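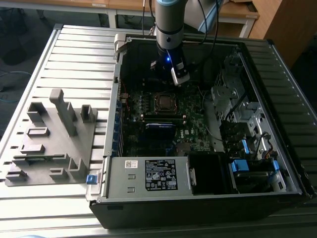 Service Desk > Hardware > Desktop Computers > Closed Tickets

Overview Tickets Parts Guidance Contact

Ticket 38: Desktop tower does not start
Site: Clotholm, Stordale office
Reported by: Accounts
Handled by: Zorica Ristić
Opened: Feb 28, 2018
Status: Closed - parts to store

Fault as reported
The computer powers on for 30 seconds and then switches itself off. Nothing appears on the monitor. The user had already tried a different mains lead and a different wall socket, with the same result.

Work carried out

1. The tower was disconnected from the mains, laid on its side on the metal bench and the side panel removed. The power supply stays in the case, with its label facing up, so that the rating can be read without taking it out.

2. The cooler and processor were withdrawn and bagged together under the ticket number. The socket is to be left empty with its retention frame in place. Staff are reminded not to touch the contacts or to rest tools on the green board.
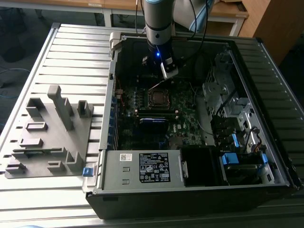
3. The memory was reseated before the processor was removed. This made no difference to the fault.

4. A known good power supply from Purnico was connected externally. The computer switched off as before, and the original supply was therefore ruled out.

Finding
The fault lies with the motherboard. The Dell board is no longer covered by our parts agreement, and a replacement would cost more than the department allows for a machine of this age.

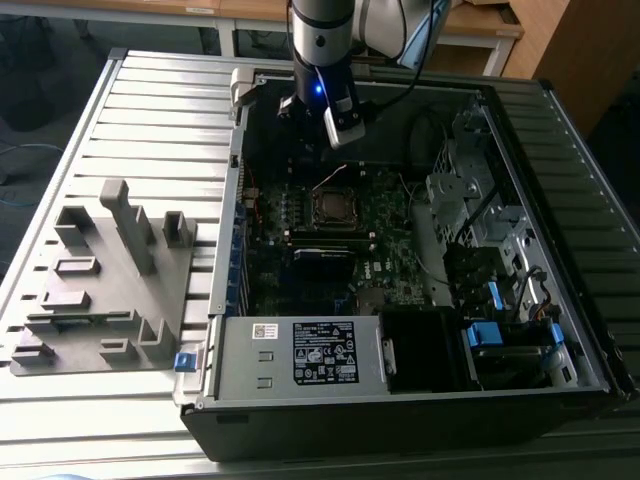 The drive has been passed to Sandhu for the transfer of files. The blue latches on the drive bay should be kept with the case, as two other towers at Clotholm are short of them. The user has been issued with a loan computer until August.

Comments

stores_clotholm: Please confirm whether the power supply may be reused.

Z. Ristić: Yes - it may go back into stock after the usual test.

accounts2: Files received, thank you. The loan computer has no sound.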